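FLUNDALE, 31 October 2021 - Kinberg is asking customers to stop using the automatic grip mode on its Travevstead tabletop arm until a software update has been installed. The fault can cause the gripper to keep closing after it has taken hold of an object.

The company has confirmed 3 reports. In 2 of them a drinking glass broke between the fingers. In the third, a user's thumb was pinched while she was taking a cup from the arm. She had a bruise and did not need treatment. The fault affects 1355 units.

Kinberg traced the problem to the force reading in the finger motors. When the arm approaches a tapered object such as a tumbler, the fingers can touch it unevenly, and the controller may treat the first contact as noise and go on closing.

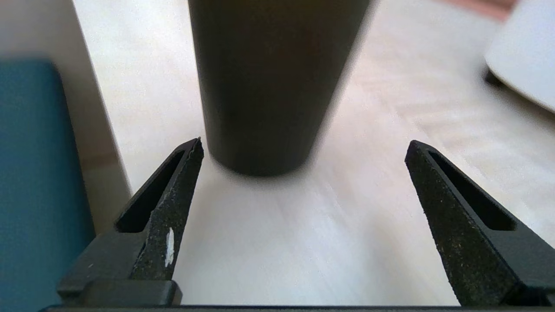 Engineers at the Valcárcel test site have been repeating the approach and grip with cups and tumblers, using the old software and the new. The corrected version stops the motors at first contact on either finger and waits for a second reading before adding force. It has completed 200 grips without a fault.

"We should have caught this before the arm shipped," said Nerea Carrasco, head of product safety at Kinberg. "Our grip tests used mostly straight-sided objects. That has been changed."

The update will be sent to all affected units in December. Until then, customers can keep using manual grip mode, but should keep hands clear of the fingers whenever the arm is powered. Units that have already broken an object should be switched off and reported to Kinberg support - they will be inspected free of charge.

Press contact: Saturnino Sepúlveda, Kinberg, Flundale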